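Re: [handheld-grippers] Mesh pads and drift after a pad swap
From: Ita Dolan

On 2 June the list digest carried this:

> We changed both mesh pads on our Romitz unit and now the closing
> width reads different every time we restart. Marker is clean. Is
> there an order to do this in, or do we send it back to Greltidach?
> Also, how long do you run a set of pads?

No need to send it back. Ours did the same after the first pad change. The width comes from the fiducial marker below the finger, so if the pad mounts go back a little crooked, the zero moves with them. We have 3,647 closings on the present set of pads and the mesh is still sound. The set before that gave up at 552, but I had the screws too tight - my fault.

I check the result on shelves, with thin flat things. The white unit by the brick wall gets used a lot, and hardcover books are good for this. If the zero is off, you notice it on a book cover long before you notice it on a box.

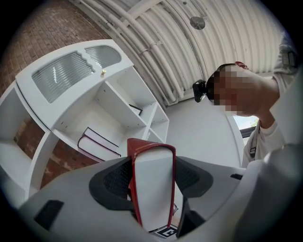 Order of work

1. Power off and take out both pads, even if only one is worn.

2. Wipe the black mounts with a dry cloth. No solvent. Old adhesive in the corners is what tilts the new pad.

3. Seat the pads, screws finger tight, then close the gripper by hand a few times and let them settle.

4. Tighten a quarter turn, left and right in turn.

5. Look down the finger. The red rim should show evenly on both sides. If it doesn't, go back to step 3.

6. Wipe the marker, power on, and run the Quintana zero routine with the gripper fully open. It wants more than 70 frames. Hold still until it stops, then run it again - the two results should agree.

If they still don't agree, check the lens for a fingerprint low down, near the marker. We lost an afternoon to that.

The Ekomach pads fit too, but they are a hair thicker and need their own zero file. Don't mix them with the Romitz ones.

Can you post your two zero values when you have them?

Ita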